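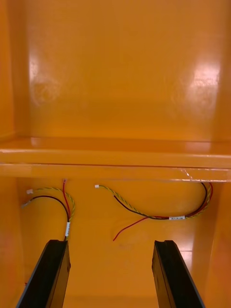
Orange shelving unit, two compartments, glossy finish

Zabala Bench Shelf, Two-Compartment

The Zabala is a small open-front shelf for workbenches and packing tables. It has one thick divider and two compartments, and it holds parts that are waiting for the next step. Shown in orange. Also sold in gray and white.

The shelf ships assembled. Outside width is 521 mm. Rated load is 100 newtons per compartment, spread evenly. Do not stack a second unit on top unless both are fixed to the wall with the bracket kit, sold separately.

The finish is a gloss coat and wipes clean with a damp cloth and mild soap. Do not use acetone or scouring pads. Gloss shows reflections under strong overhead lights, so customers who read labels at the back of the shelf may prefer the matte version. Matte is made to order and adds nine working days.

Setting it up

Place the unit on a flat surface and check that all four feet touch. The rear feet turn for leveling. For wall fixing, mark through the two holes in the back, drill, and use screws suited to your wall. Screws are not included.

We suggest keeping long or coiled items in the lower compartment and light boxed items in the upper one. Small parts are easier to manage in open bins on the table itself. The Clello yellow bins are sold singly or in packs of six, and most orders for the shelf include a pack.

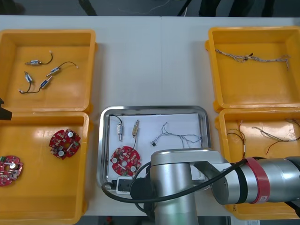
Ordering and delivery

Orders placed before noon leave the Rokeck warehouse the same day if the color is in stock. Orange usually is. White was out for most of May and is available again. For more than 20 units, write to Hamdia Lencho in the sales office for a delivery date before you pay.

Returns are accepted for 30 days if the finish is unmarked. Keep the carton. Units sent back without corner protectors tend to arrive chipped, and we cannot refund those in full.

Spare feet and touch-up paint are listed under part 723. One bottle of paint covers several small chips. Shake it well and let it dry overnight.

Page updated Dec 4, 2022

Related items
Zabala Bench Shelf, Three-Compartment
Zabala Wall Bracket Kit
Clello Open Bin, Yellow, Pack of Six
Clello Bin Label Holders
Imow Table Mat 900
Rokeck Touch-Up Paint, Orange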